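Wollstead firm says arms learn by being steered

Monday, June 26, 2023

Drolum wants buyers to believe that a robot can pick up warehouse chores from a person working it by remote control. Its latest trial involves plastic containers, and the claims are bigger than the bins.
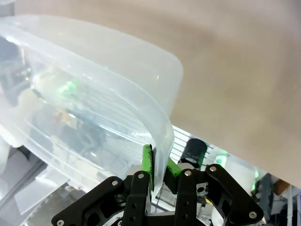
Green finger pads grip the wall of a plastic container.

Operators steered the arms through the task 41 times over five days, project lead Geetha Suvarna said. She called the results "very promising" but would not give a success rate for the arms working alone.

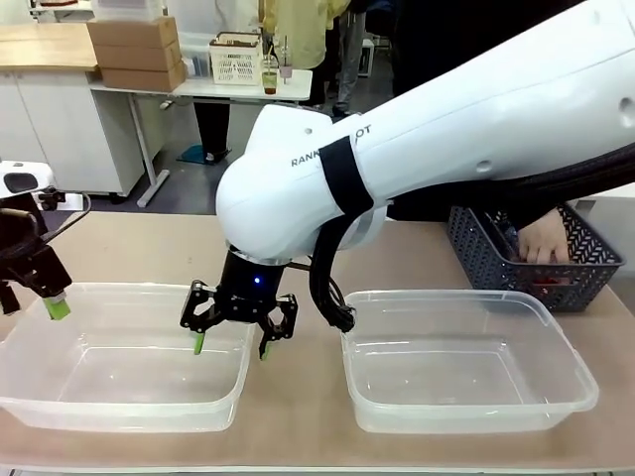
Britta Görtz, who buys equipment for Lavix, is unconvinced. "Show me 20 in a row with hands off the controls," she said. Drolum has set no date for that test.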